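4.2 Where the folding gets done

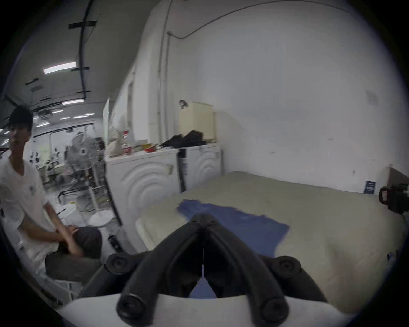 Much of the literature on shared laundry work assumes that folding needs a table of its own, set at a fixed height and kept clear. We doubt that this assumption has ever been tested properly. Liu's survey of 69 workrooms is often cited for it, but that survey asked managers what they had bought and left out what workers used. Our visits to the Skurnbridge halls in April give a less tidy account.

Figure 3. A crumpled blue cloth on a beige padded surface in a long workshop hall, with a seated man to the left and two white front-loading washing machines at the back wall.

Padded surfaces are said to slow folding, on the grounds that cloth drags and edges sink. Kunen repeats the claim and gives no timing for it. We logged 272 folds on padded and hard surfaces and found no difference we would be willing to defend. Small cloths were finished at much the same pace on either. Large sheets did go slower on padding, but the sheets came late in the shift, and we can't separate the surface from the hour.

The second claim concerns distance. The Cerka layout guide advises placing the folding surface close to the washers so that loads are carried less. This sounds sensible and may even be right. The evidence behind it is thin: 12 workers, one building, and a count of steps that stopped whenever a worker sat down. Sitting was a normal part of the work in the halls we visited, and a method that drops it will make any compact layout look good.

We also question the habit of scoring a cloth as either folded or unfolded. Many pieces spent long periods spread out with a corner or an end turned over, and our two coders disagreed over these more than over anything else. We kept them as a separate class. Earlier studies appear to have counted them as unfolded, though none says so, and their completion rates should be read with that in mind.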